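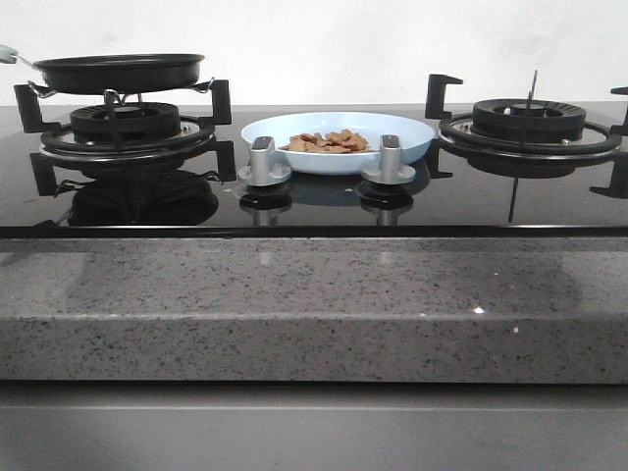 Plaque gaz sur verre noir : la poêle tient mal sur les supports, normal ?

Forum Cuisine et équipement > Cuisson > Gaz
Sujet ouvert par plan_de_travail_gris - 10 réponses

plan_de_travail_gris
Bonjour à tous. On a fait poser en novembre une plaque gaz deux feux Harnel sur verre noir, encastrée dans un plan en pierre grise mouchetée. Le vendeur m'a vendu ça comme « la stabilité de la fonte, l'entretien du verre ». Je demande à voir. Chaque feu a quatre petits bras séparés au lieu d'une vraie grille, et ma poêle (antiadhésive noire, manche vert menthe, rien d'exotique) se retrouve perchée dessus. Dès que je remue un peu fort, ça bouge. J'ai payé 257 euros, pose non comprise. C'est moi ou c'est mal conçu ?

Sena Dramani
C'est toi ET c'est mal conçu. Quatre bras, ça marche avec une casserole bien lourde. Avec une poêle légère dont le manche tire d'un côté, forcément ça bascule. J'ai eu le même genre d'appareil dans une location, je faisais les omelettes en tenant le manche tout du long.

brulot_du_69
Pas d'accord. J'ai des bras séparés depuis des années et je n'ai jamais rien renversé. Est-ce que la poêle est plate, au moins ? Une antiadhésive bon marché se bombe au bout de quelques mois et après on accuse la plaque.

plan_de_travail_gris
Elle est plate, je l'ai posée sur le plan de travail et elle ne danse pas. Par contre j'ai mis un support en fil métallique dessous, vendu par Drirken comme « réducteur universel ». Ça monte encore la poêle, mais sans lui j'avais peur qu'elle glisse entre les bras.

brulot_du_69
Ah ben voilà. Universel, donc prévu pour aucun modèle en particulier. Tu surélèves, tu éloignes de la flamme, tu perds en chauffe et en stabilité. Enlève-moi ça et refais un essai avant de dire du mal du fabricant.

Suryani Yeoh
Je me méfierais quand même du conseil « enlève et essaie ». Regarde d'abord la notice : chez certains fabricants, il y a un diamètre minimum de récipient et c'est la seule chose qui compte. Un réducteur qui n'est pas de la marque, moi je ne le laisserais pas au-dessus d'un brûleur allumé. Et ne te fie pas aux avis du site marchand, 997 avis et pas un qui parle de cuisson, ils parlent tous de la livraison.

plan_de_travail_gris
La notice donne un minimum mais le tableau est illisible, imprimé gris sur gris. Je vais leur écrire.
Autre sujet qui fâche : l'espace entre les deux feux. D'après la brochure, c'est une « zone de dépose » où on peut poser un plat pendant qu'on cuisine. J'y ai mis un bol bleu clair à large rebord avec des petits crackers, juste derrière les manettes. 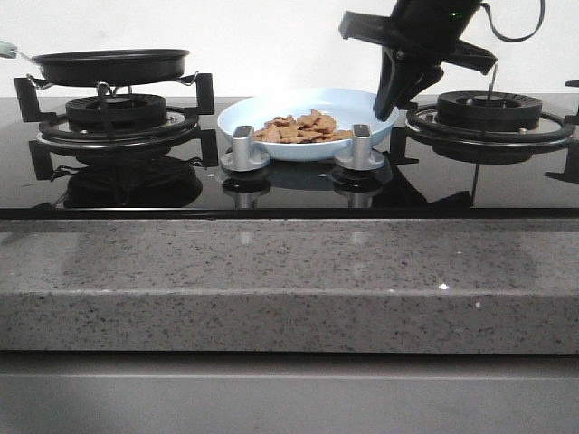
Alors oui, ça rentre. Mais le bol touche presque tout : les deux boutons sont juste devant, et pour attraper celui de gauche j'ai le pouce dans le rebord. Et quand le feu de gauche tourne, je n'ai pas très envie de plonger la main dans les crackers à côté de la poêle. « Zone de dépose », c'est un joli nom pour un bout de verre qui n'a pas trouvé d'autre emploi.

Sena Dramani
Je ne poserais RIEN là. Le verre chauffe, la céramique chauffe, et le jour où tu prends le bol sans réfléchir tu le lâches. En plus tes crackers vont prendre l'odeur de friture.

brulot_du_69
N'exagérons pas. Un bol en céramique à cet endroit pendant cinq minutes, il ne va pas exploser. Je pose bien ma cuillère et mon sel au même endroit. Ce qui me gênerait, ce sont les manettes : si tu pousses le bol vers toi, tu risques de les toucher.

Suryani Yeoh
Sur les manettes je suis d'accord, pour une fois. Sur ma Grinutura elles sont à droite, et le milieu reste utilisable. Enfin, utilisable à froid. La brochure parle de dépose pendant la cuisson ? Mot pour mot ? Parce que ça m'étonnerait que la notice dise la même chose.

plan_de_travail_gris
Je viens de vérifier. Brochure : « déposez vos plats en toute liberté ». Notice, page 2 : « ne pas utiliser la surface en verre comme plan de rangement ». Débrouillez-vous avec ça.

frimpong_menager
Bonjour, je pose des plaques à mon compte, atelier Frimpong. Le verre noir se vend très bien en magasin, tout le monde le trouve facile à nettoyer. Revenez me voir quand vous aurez frotté autour des bras et derrière les manettes. Pour la poêle : demandez au fabricant la grille adaptée à votre référence. Si elle n'existe pas, prenez une poêle plus lourde. Le réducteur en fil, je le retire chez tous mes clients.

plan_de_travail_gris
Merci. J'ai écrit au service client pour la grille, on m'annonce une réponse mercredi. Je n'y crois pas trop, mais je remettrai un message ici. En attendant les crackers sont retournés sur la table et je tiens le manche.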